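Noise and Study Space in the Norley Building
Student Project Report, Module 4: Research in the Workplace
Submitted Dec 4, 2022
Authors: Peiyu Wei, Darnell Fitzsimmons

1. Background

The Norley Building was opened to students as a shared study space in August. It has two floors of open desks, a row of bookable rooms along the north side and a café on the ground floor. Before the opening, most group work in the department was done in the old library annexe, where talking was allowed in one room only. The department wished to know how students were using the new building and whether noise was keeping them away from it. The present report sets out what was found and makes several proposals for the spring term.

2. Method

A short questionnaire was sent to all second-year students in the department, and 37 completed forms were returned. Ten of those who replied agreed to a longer interview. Sound levels were also measured at four points in the building, using a hand-held meter lent by the physics store. Each reading lasted 20 minutes and was taken once in the morning and once in the afternoon. Readings were not taken during the examination period, when the café is closed and the upper floor is reserved for silent work.

The questionnaire asked where students preferred to sit, how long they usually stayed, and which sounds they found hard to ignore. Respondents could write freely under the last of these, and most did so at some length.

3. Findings

The upper floor was quieter than the ground floor at every reading, as had been expected. The difference was smaller in the afternoon. The open staircase carries sound upwards from the café, and the desks nearest to it were left empty even when the rest of the floor was busy. Students who used those desks said that they did so for short visits between lectures.

Steady background sound was not a common complaint. The ventilation was mentioned in a few replies, usually without annoyance. Conversation at the next desk was named far more often, followed by telephone calls and the scraping of chairs. The chairs on the ground floor have metal feet and stand on a hard floor.
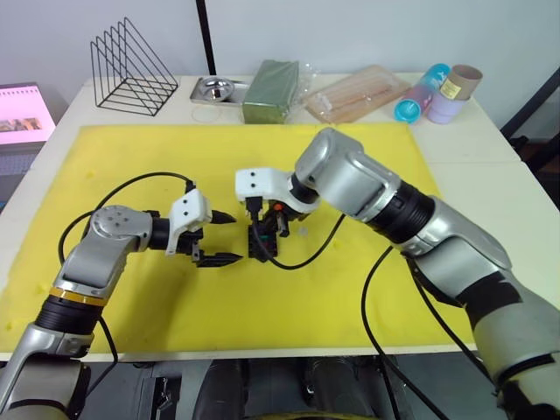

Darnell Fitzsimmons remarked at the interim meeting that the questionnaire had asked only about noise that disturbs people, and that several of those interviewed had spoken of the opposite difficulty: a floor so silent that they were unwilling to open a bag or unwrap a sandwich. The point was accepted, and a further question on the matter was put to the remaining interviewees. Their answers were divided. Some welcomed strict silence before a deadline and avoided it at other times.

The bookable rooms drew the strongest opinions. They are well insulated, and no reading taken inside one with the door shut gave cause for concern. The difficulty lies in obtaining them. Rooms are often booked by one person for a whole afternoon — in some cases, according to those interviewed, by people who then do not arrive.

4. Proposals

It is proposed that felt pads be fitted to the chairs on the ground floor, beginning with those beside the staircase. The desks at the head of the stairs should be exchanged for soft seating, which would suit the short visits already made there. Room bookings should lapse if the room has not been taken up within ten minutes.

No change to the café's opening hours is proposed.

5. Limits of the study

The forms came from a single year group, and students who never visit the building may have been less inclined to reply. The meter was not calibrated against a second instrument. Readings should therefore be compared with one another and should not be set against published limits.

A copy of the questionnaire and the full table of readings are held in the department office.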